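Flat-pack firm moves its spare screws into bags you can see through 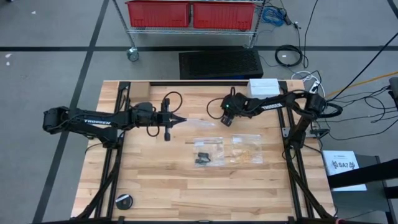 Wostthorpe furniture maker Denero has settled a question that has troubled its customers for years, namely where the screws went. From August they will travel in small clear zip-top bags, sorted by kind, so that buyers can see what they have before the swearing begins.

The old system was a sealed paper packet with everything in it. Last year the company answered 2788 calls about missing hardware. Giorgia Ferri, who ran the phone line for most of it, said a fair share of the parts were later found inside the packet.

"People would shake it, hear something, and assume the best," she said.

The change was announced on 2018-03-20 and covers 11 products, starting with the Pace bookcase. Small screws get one bag and the black fittings get another. Both close again, which should please anyone who builds a bookcase over 8 evenings.

Leonardo Fabbri of Wostthorpe, owner of a Pace bookcase with a slight lean, gave the news a cautious welcome. He has kept his leftover screws in a coffee mug and would like to know what they were for.

Denero said the price will stay the same. The instructions, which run to 12 pages and contain no words, are not being changed.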